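I sold the car in April. It's been 182 days and a few people have asked how it's going, so I'm putting it in one place and will send them the link.

Some background for anyone who doesn't know me. I live in Rillport, on the uphill side, a long walk from the center and a short walk from a bus stop. I work downtown most days. I don't have kids at home. My knees are fine. If any of that were different this would be a different post, and I'm not going to tell anyone else to sell their car.

The car wasn't a statement either. It needed a transmission and the shop wanted more to fix it than I was willing to spend. I got $3718 for it from a buyer who came with a trailer and knew what was wrong with it. I thought I'd go without for a couple of weeks while I looked for another one. I looked, didn't like anything in my price range, looked less, and by the middle of the summer I'd stopped opening the listings.

## Getting to work

The Number 4 bus stops at the bottom of my street and goes downtown by way of the hospital. In the morning it's good. It comes often enough that I don't check the time before leaving the house. The drivers on the early runs know their regulars and will wait if they see you coming down the hill, which I have taken advantage of more than I should.

In the evening it's worse. The gap between buses gets longer after six, and if I stay late I can end up standing outside for a good while. I've read more this year than in the last several put together and nearly all of it was at that stop. In June that was pleasant. I'm less sure about what it will be like in January.

What I had not expected was how much I'd notice the last few blocks. I used to go from the parking garage to the office through a covered walkway, and I could have gone a week without touching the sidewalk. Now I get off one stop early most mornings and walk past the shops while they're opening. I know which bakery puts its day-old bread out and when. I found a shoe repair place I must have driven past hundreds of times. It fixed the heel on a pair of boots I'd been planning to throw out, and did it well.

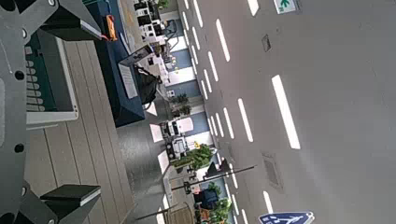

## Groceries

This was the part I worried about and it took the longest to get right.

I used to do one big trip to Grillow every other Saturday and fill the trunk. You can't do that on a bus. I tried it once in May with four bags and the handles of one of them gave out as I was stepping off, and I chased onions down the gutter for a while. After that I bought a folding cart. The first cart was cheap and the wheels were too small for our curbs, so I gave it to a neighbor who only uses it for laundry. The second one has bigger wheels and has been fine.

What works now is two small trips a week, usually on the way home. I buy what fits in the cart or in a backpack and that's the limit. Heavy things I spread out. If I'm getting rice then I'm not getting potatoes. Cat litter is the one item I have delivered, and I don't feel bad about it.

A side effect is that I throw away much less food. With the big trips I was always finding a bag of something soft at the back of the drawer. Now I mostly know what's in the fridge, and there isn't room in the plan for things I might cook. I also buy fewer drinks. Once you have carried seltzer up a hill you start to wonder about it, and I drink tap water with lemon in it now.

I do miss the big store out by the highway. It had better produce than Grillow and a much better fish counter. I've been once since April, in a rented car, and I bought too much.

## The bike

I bought a used Fivau in May, a plain seven-speed with fenders and a rack. I'd like to say I ride it everywhere. I ride it on weekends and on dry mornings when I've slept well. The ride downtown is easy. The ride back is uphill nearly the whole way, and I still get off and walk the steep block by the school. I used to pretend I was stopping to look at my phone. I've quit doing that.

Things I've bought for it: a helmet, a decent lock, front and rear lights, a second rear light after I left the first one on overnight in the garage and it wouldn't take a charge again, and a pannier that clips on and comes off with one hand. The pannier cost more than I wanted to pay and it's the thing I'd replace first if it were stolen.

The bike lanes in Rillport are good along the river and bad everywhere else. Past the bridge the lane simply stops and you're in with the trucks. I go one street over and lose a few minutes. It's quieter and there's shade.

## When I do need a car

There's a car share in town called Toma. You pay by the hour and the mileage is included up to a point. I've used it for a dentist in the next town, a dump run, a funeral, and the trip to the big store I mentioned. The closest Toma spot is a fifteen-minute walk from my house. That turns out to be far enough that I don't take a car out on a whim, and close enough that I don't resent it.

Complaints: the cars are sometimes dirty, and one had a dog smell I carried home on my coat. The app logs me out constantly. If somebody before you is late, you wait, and you get a small credit you can't do much with. And you need to book well ahead for a holiday weekend. I didn't for July 4 and ended up staying home, where I painted the back steps.

I've also gotten rides from friends. I was uncomfortable with it at first and kept offering gas money until one of them told me to stop. Now I bring something when I'm picked up, usually whatever's ripe in the yard. In August it was tomatoes and I think people were starting to dread it.

## What it cost

I kept a list in a notebook the whole time. I like lists, and I wanted to know if I was fooling myself.

Bus passes, Toma bookings, two cabs, the one delivery fee a month, and the cart come to $1045 for the whole stretch. That leaves out the bike and the things I bought for it, which I've counted separately on the grounds that I'd wanted a bike anyway. You may think that's cheating. My brother does.

I went back and added up what the car had cost over the same months the year before, with insurance, gas, the garage downtown, new tires and one repair. The garage alone was more than all of the bus passes. I had been paying it automatically every month for years and could not have told you the amount. I'm a little embarrassed by that and it's the main reason I'm writing this section at all. If you have something coming out of your account every month, go look at what it is.
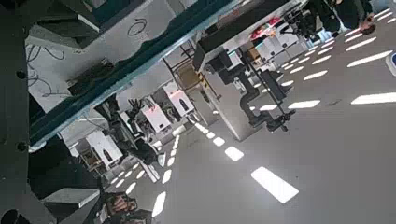

I haven't done anything clever with the difference. Some went to the roof, which needed flashing around the chimney, and the rest is sitting in savings next to the money from the sale. If I change my mind in the winter, I can buy another car without borrowing, and knowing that makes it easier to keep going without one.

## Things that are worse

Seeing people who live out of town is worse. I have an old friend forty minutes away by highway, and by bus it takes most of a morning with a transfer at a gas station. We used to have dinner every couple of weeks. We've had dinner three times since spring, and one of those was at my place. We talk on the phone more, but it isn't the same and we both know it.

Spontaneous errands are worse. If I'm halfway through fixing something and need a part, the job stops until the next day. I've gotten better at reading the instructions first and laying everything out before I start - something my father tried to teach me when I was nine. I now keep a coffee can of screws and washers that I used to think was an old man's habit.

Rain is worse. I don't mean walking in it. I mean arriving somewhere with wet cuffs and sitting in them. I keep a second pair of shoes and a pair of socks in my desk and I'd recommend that to anyone, car or no car.

And being sick was worse. I had a bad stomach in September and needed the pharmacy, and there was no good way to get there. The pharmacy does deliver, but I hadn't set it up. I have now.

## Things I didn't plan on

I sleep better. It may be the walking, or it may be that I gave up the late coffee around the same time, so don't take it as proof of anything.

I leave places earlier. If the last convenient bus is at nine-forty then I'm on it, and people accept "I have to catch my bus" in a way they never accepted "I'm tired."

The driveway is free. I've put the grill out there and two chairs, and a pot of mint that has gotten away from me. The kids across the street asked if they could use the rest of it for chalk and I said sure. There's been a very long hopscotch on it since school started, and I do it on my way to the bus if I'm not late.

I'm going to keep on through February at least and see what the hill is like with ice on it. I've ordered a pair of those rubber things with the metal studs that pull on over your boots. If anyone has used them on a bus floor and can tell me whether you have to take them off before getting on, please leave a comment.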